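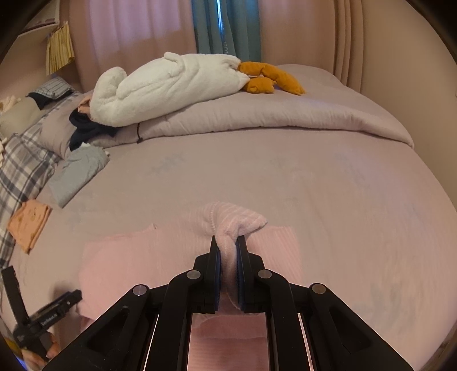

Zusehen, wie gefaltet wird

Bei Primora heißt es seit Februar, die Wäsche werde bald von selbst gefaltet. Gemeint ist das Projekt Rerkalden, und gemeint ist vorerst etwas anderes: Menschen nehmen schwarze Greifer in die Hand und falten damit, Stück für Stück, damit später eine Maschine aus den Aufnahmen lernen kann. Die Bilder auf dieser Seite zeigen diese Arbeit. Ich habe lange genug in der Wäscherei in Lovovmont gestanden, um bei dem Wort Entlastung erst einmal nachzufragen.

Im Aushang stehen 3.237 Durchgänge als Ziel, intern ist inzwischen von 3.467 die Rede. Woher die Differenz kommt, hat man uns nicht erklärt. Was ein Durchgang ist, übrigens auch erst nach der zweiten Nachfrage: ein Kleidungsstück, vom Hinlegen bis zum Weglegen. Mit der bloßen Hand geht das so nebenher, man redet dabei, man schaut aus dem Fenster. Mit zwei Greifern redet man nicht mehr viel. Wer einen Zipfel verfehlt, setzt neu an, und auch das Neuansetzen wird mitgeschnitten.

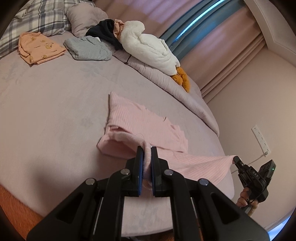 Rosa, fein gestreift, an zwei Stellen gefasst. Die beiden gefalteten Teile oben links liegen daneben.

Geübt wird auf einem Bett und nicht am Falttisch, weil es nach Haushalt aussehen soll. Mir leuchtet das ein. Nur arbeitet in der Wäscherei kein Mensch auf Betthöhe, und wer fünf Stunden so gestanden hat, weiß am Abend, wo der Rücken aufhört. Einen höheren Aufbau haben wir beantragt - die Antwort steht aus.

Die Firma Ackah, die die Auswertung macht, nennt eine Quote von 82 Prozent brauchbarer Aufnahmen. Brauchbar wofür, steht nicht dabei. Die übrigen werden verworfen, die Zeit dafür bleibt in den Schichtplänen aber stehen, als wäre gefaltet worden. In der Spätschicht fehlen dann zwei Leute an der Mangel.

Gut finde ich, dass überhaupt jemand hinschaut, wie viel Handgriff in einem gefalteten Oberteil steckt. Die älteren Kolleginnen werden auf einmal gefragt, wie sie eine Naht glattziehen, und manche zeigen es gern. Weniger gut finde ich, dass dieses Können jetzt in eine Datei wandert und in keiner Lohngruppe auftaucht. Darüber wurde beim letzten Treffen kurz gesprochen, danach ging es um die Akkus.

Weitere Bilder kommen dazu, sobald der zweite Arbeitsplatz in Lovovmont eingerichtet ist. Angekündigt war er für den Frühling.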